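Fleury Street Neighbors: Notes from the Front Room
2021-08-26
By the Newsletter Editor

Well, friends, the cord drawer has finally been dealt with! If you've ever come by the front room for letter-writing night and gone hunting for a phone charger, you know the drawer I mean. We tipped it out on the rug last week (it took two of us to get it loose, it was so full) and spent a very happy evening untangling, sorting and wondering aloud what on earth half of it belonged to. There were plugs for answering machines in there. There was a lamp cord with no lamp, and a power brick marked "Darura" that fits nothing any of us have ever owned, though I still can't quite bring myself to part with it.

I bring it up because several of you wrote in after the June issue asking how we keep the front room so tidy, which made me laugh, and also because the fall is coming and a lot of you are setting up desks again for school and for work. So I thought I'd pass along what we've learned, for whatever it's worth.

Start by unplugging everything, and I do mean everything. Wipe each cord down with a barely damp cloth and let it dry while you have your coffee. Then put a little flag of masking tape near the plug end and write on it what the thing runs. I was sure I'd remember without the tape, and I lasted maybe two days. Coil the spares loosely, the size of a saucer, and tie them with a bit of yarn. Tight coils are hard on the wires, and a cord with a crack or a bare spot should go straight out, no matter how fond you are of it.

For the spares themselves we like plain envelopes standing up in a shoebox. The Endia shop sells a pack of 60 for very little, and they take pencil nicely, so you can change your mind about what's inside. 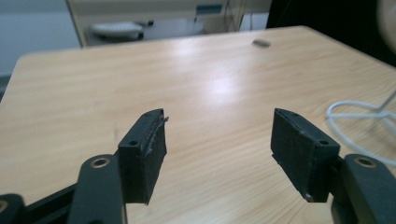
Desks are where most of the mess starts, I think, and it's worth sitting down at yours for a minute before you plug a single thing back in. Decide where the lamp wants to live and which side you reach to for the phone. If your table has a small oval grommet hole near the far edge, as this pale wooden one does, by all means use it! Thread the lamp cord down first and the thinner ones after it, and leave a bit of slack on top so you can scoot things about. Ours at home has no hole at all, so I run everything down the back leg with three loops of yarn, and it does fine.

We'll have the shoebox out at the next letter-writing night, right by the Wavari tea tins, and you're welcome to take any cord you can use. Bring your strays too, labeled if you can manage it.

Fleury Street Neighbors, 548 Fleury Street, Box 1088 | © 2021 | Back to top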